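DRISBERG, January 4, 2022 – Farton has issued a service notice for the fingertip pads used on its Guillot hand-held gripper, after a bonding fault was traced to a production run completed in November. The notice covers 390 pads. Owners of affected units are asked to stop using them for soft-goods work until the pads have been inspected and, where necessary, replaced.

**Nature of the fault**

The contact surface of the pad can separate from the block beneath it along the upper edge. Separation starts as a fine line and progresses to a loose flap. Once a flap has formed, the grip force is no longer spread evenly over the pad face, and knitted or woven material can catch on the raised edge. In textile handling the usual result is a missed grasp or a pulled thread. A secondary concern is the release of small fragments of pad material into the work area.

Farton has received 11 reports of pad separation. No injuries have been reported. In two cases a garment was damaged, and in one a fragment was recovered from a sorting bin at the end of a shift.

**Cause**

Testing at the company's Drisberg workshop found that the adhesive layer in the affected run had been cured below the specified temperature. The oven controller had been replaced shortly before the run, and its offset value was not carried over. Pads made before the replacement met the specification. The inspection step then in place checked pad dimensions and hardness but did not include a peel test.

The rated life of the pad is 2,000 grasp cycles under normal load. Pads from the affected run have shown edge separation before 1,000 cycles. The finger arms, threaded inserts and closing mechanism are outside the scope of the notice.

**Action required**

1. Release the trigger and lock the gripper in the open position.
2. Check the lot code on the rear of each pad. Affected codes begin with G4.
3. Inspect the inner face and all edges of both pads under good light. Inspect both sides even if the first is sound – wear is often uneven.
4. Remove any pad with a lifted, torn or ragged edge. Do not trim or re-glue it.
5. Record the lot code and cycle count and send them to Farton service.

Replacement pads are supplied in matched pairs at no charge. A single new pad must not be fitted opposite a used one, as the difference in surface height affects closing alignment.

The Wurkanden textile handling project, which uses the Guillot gripper for floor-level pickup of socks and other small knitwear, has suspended work with affected pads.
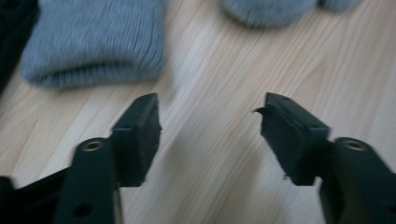
Maëlys Riviere said the project had been logging missed grasps as operator error for several weeks before the pads were checked, and that a peel test at the factory would have caught the problem sooner. She added that the project wanted the cycle limit printed on the pad itself, "where the person holding the tool will read it."

Farton has added a peel test to the release inspection for every lot, and the oven controller offset is now verified at the start of each run. Shipments of pads with the new inspection mark have resumed. A revised maintenance sheet will be included with each replacement pair.

Service requests should quote the gripper serial number and the reference "Guillot pad notice."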